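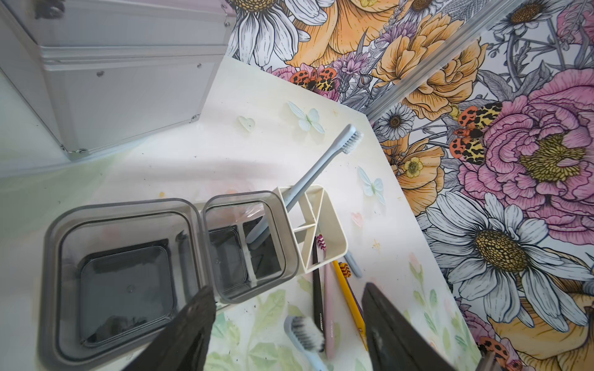 **Room check – Lirance guest kitchen, counter end**
April, before the first booking. Pass, fix or watch.

- [x] **Counter, level.** Pass. A pencil stays where it's put.
- [ ] **Counter, clean.** Fix. Dark specks and a few orange-yellow stains on the white. The leaf and blossom print is faint enough that the stains are winning. Mild soap first, no scouring pads.
- [ ] **Stickers.** Watch. Translucent, small, and on a surface people will put bread on. Run a fingernail along each edge; anything that lifts comes off.
- [x] **Metal case.** Pass, with a grumble. Rivets tight, corner guard sound. It weighs more than it has any right to, so lift it – the finish won't survive being dragged. Limit for this counter is 40 lb, case included.
- [ ] **Aluminum trim on the wall.** Fix. Loose when pressed at the lower end. Dierckx adhesive, 6 hours before anyone leans on it.
- [x] **Wallpaper seams.** Pass. Finding a seam among that many daisies took longer than the rest of the list.
- [x] **Moths.** Pass. Orange, spotted, printed. The last inspection sheet has them down under "pests," and I have crossed that out.
- [x] **Outlet test.** Pass on the Temex tester, both sockets by the door.
- [ ] **Wipe-down log.** Fix. Last entry is from the winter and says "fine."

Recheck the trim and the stains before handing over keys. Spare adhesive is in the hall closet, second shelf.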